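Pre-drive checklist for your in-car phone and voice setup, with comments

Filed under: Apps, Navigation, Voice

Every November I go back through my in-car checklist, and this year there was so much to change that I rewrote the whole thing. Voice control in the car has gotten good! I use it on every trip now, for calls, podcasts, detours, even the grocery list. It only works that well if everything is set up before the wheels roll, though, so please do all of this while parked.

I drive an older hatchback with no built-in screen, using an Android phone in a Tawfik vent mount and the Ekumel navigation app. Most of the items carry over to other apps, but the menu names may not match.

PART 1: THE MOUNT AND THE CABLE

[ ] Mount is tight and doesn't sag on a bump
Comment: Push down on the phone with one finger. If it tips, tighten the collar behind the ball joint. Mine loosens every couple of months, mostly in hot weather.

[ ] Phone sits low and off the windshield
Comment: Check your state's rules on windshield mounts. I moved mine to the vent two years ago and love the clearer view of the road.

[ ] Phone clear of the airbag covers
Comment: Look on the passenger side too. A long-armed mount can swing right in front of one.

[ ] Cable clear of the shifter and parking brake
Comment: Run through every gear position with the engine off. A short cable is so much nicer here.

[ ] Charger keeps up with navigation
Comment: Start a route, note the battery level, and look again after 30 minutes. If the number has dropped, try another charger or cable first. My old one lost 8 percent in that time with the screen on full brightness.

PART 2: VOICE

[ ] Wake phrase works with the engine running
Comment: Try it with the fan on high as well. I was thrilled to find that retraining the voice model in the car (parked, fan on) fixed nearly all my missed commands.

[ ] Assistant allowed while the phone is locked
Comment: Look under the lock screen settings. Decide how much you want it to read out when you have passengers, too. I allow calls and navigation and leave message previews off.

[ ] Microphone permission granted to the navigation app
Comment: App updates have reset this on me twice. Takes seconds to check.

[ ] Contacts sound different from each other
Comment: Say the names you call most. If two of them get mixed up, add a nickname to one. I had 13 contacts with the same first name, which was hopeless until I cleaned them up.

[ ] Rerouting by voice tested
Comment: Ask for a route without tolls, then a gas stop, then cancel the stop. Cancelling is the one people forget, and it's the one you'll want when a kid changes their mind.

[ ] Spoken directions loud enough over music
Comment: Navigation volume usually has its own slider, and you can often only find it while directions are playing.

PART 3: MAPS AND ALERTS

[ ] Offline map saved for the area
Comment: The valley road out to Ekcombe has long stretches with no signal. My saved map takes up to 400 MB, well worth it. Voice search may still need a connection, so set the destination before you leave.

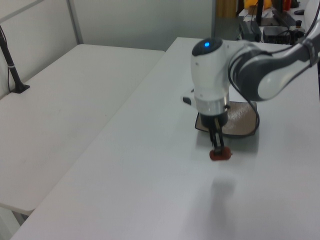

[ ] Saved map is recent
Comment: The new bypass at Prakimstead was missing from mine, and the app kept begging me to turn around. One update and it was perfect.

[ ] Hazard and speed alerts set the way you like them
Comment: I keep speed alerts on and turn off the chatter about cars stopped on the shoulder. Play with this one, it makes such a difference to how calm a drive feels.

[ ] Pop-ups and message banners silenced
Comment: Driving mode should do it. Have somebody text you while you're parked and watch what shows up.

PART 4: LAST LOOK

[ ] Destination entered, route started
[ ] Audio picked and playing
[ ] Phone locked into the mount, hands off
Comment: If a command fails twice on the road, let it go and pull over somewhere safe. I've stopped arguing with it at highway speed.

I do Parts 1 and 2 once a month, Part 3 before a longer trip, and Part 4 every time. If you use a different app and the rerouting test goes differently for you, leave a comment with the wording that worked. I'm collecting good ones for the next update!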